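Can a robot do your chores yet? Start with a button

Every few weeks someone asks me whether it is time to buy a machine that does the washing up. My answer is to set up a button test first, see how you feel by teatime, and then go and do the washing up.

Pressing a button is the smallest chore I know. It is also the front end of nearly every other one: the dishwasher, the kettle, the lift, the pillar drill at the back of the shop. An arm that can't find the right button and push it has no business near your crockery.

What you need

A small arm with a gripper. A box of push buttons, preferably with lamps in them, so that the box can tell the arm which one is wanted. A table against a plain wall, and a cloth you don't mind looking at for a long time. A notebook. Patience, or a colleague who has some.

Setting up

1. Put the box down at an angle. Square to the table is easy and teaches the arm bad manners. Kitchens are not square, and neither is anything Wim Prins has ever put back on a bench.

2. Run the box's cable off towards the edge of the table, where the arm won't drag it about.

3. Light one button. Leave the others dark.

4. Tell the arm to press the lit one. Use the same words each time. You will be tempted to add others.

5. Bring the fingers in above the button and let them stop short before the push. If they are off to one side, correct it there. A sideways shove moves the box, and then you are testing something else.

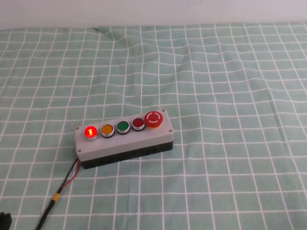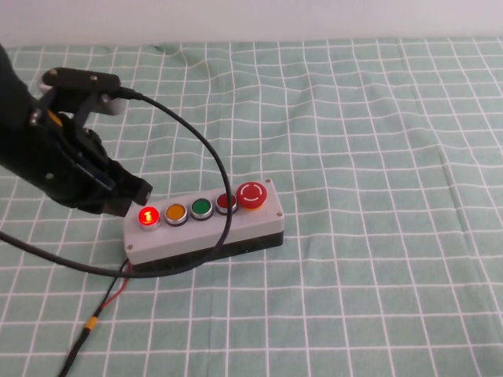
The button box with the red button at the left end of the row lit. In the second picture the gripper is just short of it.

6. Press, lift clear, and write down what happened before you start the next go. Mirjam De Bruijn insists on "pressed", "missed" or "pressed something else". I used to have a column for "nearly", and she crossed it out.

7. Move the box a hand's width, turn it a little and go again. Change the lit button when the arm starts to look smug.

Do keep the mushroom-head stop button out of the task. It sits in the same row as the others and is by far the biggest target. Teaching a robot to go for it is funny once.

How long to keep going

Longer than you want to. Ferdinand Hubmann at Virbridge did 375 presses before he would give an opinion, and then his opinion was that he'd like to do some more. If you only have an afternoon, move the box at least 3 times and don't count the goes before the first move.

So, chores?

On a shop floor, where the machine stays bolted down and the button stays put, I'd say yes, and you could probably do it with a stick on a motor. At home I'd say not yet. My mother's cooker has a knob that must be pushed in, turned and begged. The house was built in 1928 and so, I suspect, was the knob. Bram Hoekstra wants to try it with the arm in May, and I have told him he can explain himself to her.

Next page: drawers, and why I have stopped opening them in company.

Contact | © Gelon Workshop Notes | Back to top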